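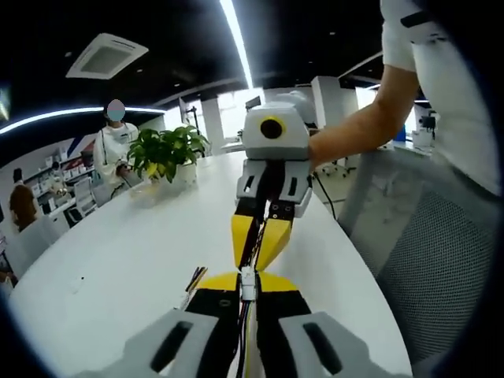

7. Reseating the finger harness on the Durthorpe hand-held gripper

Use this section when a gripper reports no finger signal, or reports it only when the jaws are held at a certain angle. Allow 30 minutes. Two people are needed, one at each gripper. For the sensor board inside the housing, see the Furkari service notes.

You will need:
A second hand-held gripper in good order
Clean table with a clear area in front of the operator
Small flashlight
Labels for the wires

CAUTION: Switch off both grippers and wait 2 minutes before touching any wire. The jaws can close when power returns.

7.1 Freeing the connector

1. Lay the gripper on the table with the jaws pointing away from you.
2. Check that the cable of the second gripper hangs free and is not caught under a chair wheel.
3. Label each wire before you move it. Wire colors differ between units, so do not go by color alone.
4. Find the white connector between the jaws. Press the latch with a fingernail. Do not use a screwdriver.
5. Pull on the connector body. Never pull on the wires.
6. Look into both halves with the flashlight. If a pin is bent or dark, stop here and replace the harness (part F-30).

Note: Loose wire ends must be picked up before power is restored. Check the table and the slots in the fingers.

7.2 Holding the connector with the second gripper

The connector is hard to reach by hand once the jaws are fitted. The second gripper can be used as a holder.

1. The helper grips the handle of the second gripper and brings it in from the opposite side, fingers angled down toward the table.
2. Line up the finger tips over the white connector. Keep the colored wires out to one side, clear of both sets of fingers.

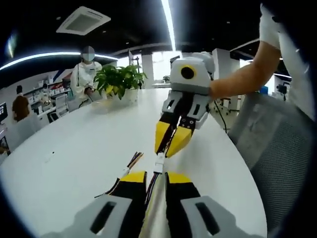 Page last changed: 3 Jun 2023 by Margit Backlund

3. Restore power to the second gripper only. Close it slowly until the tips touch the sides of the connector, then stop.
4. Guide the mating half in by hand until the latch clicks. Keep your fingertips behind the jaw tips.
5. Open the second gripper and lift it straight up.
6. Tug the connector body lightly. If it moves, repeat from step 1.

CAUTION: Do not squeeze the connector to close the latch. The shell cracks, and the crack is easy to miss.

7.3 Checking the work

1. Route the wires back along the middle of the jaws and remove the labels.
2. Power up the repaired gripper and open and close it fully 7 times.
3. Watch the signal on the Ledau status page. It should not drop out at any point in the stroke.
4. If it drops out, power down and check for a pinched wire near the jaw mount.
5. Wipe the lens on the front of the housing. Enter the repair in the log with the unit number.

Note: Units with the older Muñoz latch need 3 passes through this check. The older latch will not be stocked after August.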